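Odgate to end curbside pickup of bulky items

26/08/2026

Odgate residents will have to book a slot to get rid of old furniture, mattresses and carpet once the town's monthly curbside pickup ends in September.

The town council approved the change by a two-vote margin after a long meeting at the Semwal Street hall. Under the new system, households can schedule 2 free collections a year by phone or through the town website. Each extra collection will cost $10, added to the regular water and trash bill.

Lucie Turcotte, the town's public works director, told the council that the monthly pickup had become hard to plan for. Crews often reached the end of a route with a full truck and had to return the next morning. Piles left out early were picked over or rained on, and soaked mattresses and cushions cost more to dispose of because the transfer station charges by weight.

"We were sending two trucks down every street whether there was one chair out or thirty," Turcotte said. "With bookings we know what we're picking up and where."

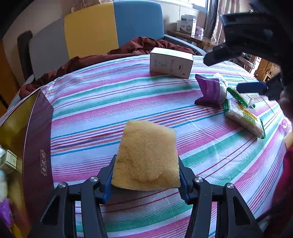 The hauling contract stays with Endulow, which has handled the town's trash for several years. The company will keep the same crews and will start taking bookings on the first working day of September. Residents should expect to wait up to 10 days for a slot, and longer in the spring, when demand is highest.

Items must be at the curb by 6 a.m. on the assigned morning. Mattresses have to be wrapped in plastic, and bags can be picked up free at the public works counter. Paint, tires, propane tanks and anything containing refrigerant will not be accepted and must still be taken to the transfer station.

More than 90 people signed a petition against the change, most of them from the apartment blocks around Iltix Park. Several told the council that renters move more often than homeowners and would use up their free collections quickly. Others said the charge would lead to more dumping behind the park.

In response, the council added a provision for apartment buildings. Landlords with five or more units may request a shared container at the end of any month, at no cost to tenants. Requests must come from the building owner or manager.

The council will review the program after its first year, including the number of dumping complaints. The last monthly pickup under the old schedule will follow the usual route map, which is posted at the library and the public works office.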